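Unit 4: Sorting mixed small stock before storage
Course notes, Stores and Materials Handling. Tutor: Signe Hviid

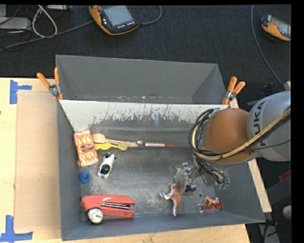

Mixed stock is any lot in which items of different type, size or condition share one container. It arises from returns, from cleared workbenches and from part-used kits. Until it is sorted it can't be counted, valued or issued, and the stock record should show it as "held".

4.1 Order of sorting
Sort by condition first, then by type, then by size. Damaged items go to a separate tray and are not graded further. Sorting by size first is a common error and means most items are handled twice.

4.2 Lot size
Work in lots of up to 90 items. Larger lots raise the rate of misplaced items towards the end of a session. Take a break of 15 minutes between lots and change the person checking where staffing allows.

4.3 Containers
A divided container keeps sorted and unsorted items apart in a small space. The divider must be higher than the fill level on both sides. Label each side on the outside wall. Labels on the inner faces wear off and cannot be read once the container is full.

4.4 Records
Enter the lot number, the opening count, the closing count for each type, and the initials of the sorter and checker. If the opening and closing counts differ, recount the smallest group first. Differences that remain after a second count are written up on the variance sheet, not adjusted in the main record.

4.5 Worked case
The Grullirgate store received a returned kit from the Correa site in January. Opening count 90. After sorting: 71 usable, 15 damaged, 4 of unknown type. The last group was held for identification and left out of the valuation.

Reading: Cuervo, A., Small Parts Storage, chapter 5.
Exercise sheet 4 uses the Sikport returns data. Bring a blank variance sheet.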